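### 3.2 Who counts as an international family

Schools are fond of the word "international" and rarely say what they mean by it. At Hokasard, a family qualified if one parent held a foreign passport. Huttunen asked which language was spoken at breakfast. Soster, the most generous of the three, left it to families to tick a box, and 72 of them did so while reporting no language, passport or previous address other than the local one.

We therefore set aside the schools' own labels and went back to the enrolment forms, of which 1,528 were complete enough to use. A pupil was counted as internationally mobile after at least one full school year in another country. This rule is blunt. It leaves out children who moved every February, and it lets in one long sabbatical.

Each of the schools also supplied its diploma handbook. Page counts varied a good deal, and the passages on global outlook hardly at all. The design and technology strand was the only part of the handbooks in which pupils were asked to make anything.

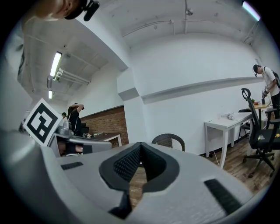
**Figure 3.** Grey gripper units, one with a square black-and-white marker.

### 3.3 Choice of university

Leavers' destinations came from the Sternonau register, which records where a pupil accepted a place and takes no interest in whether they turned up. We treat acceptance as the outcome throughout. Pupils holding offers in two countries were assigned to the one they named first, a habit we inherited from the register and have not managed to improve upon.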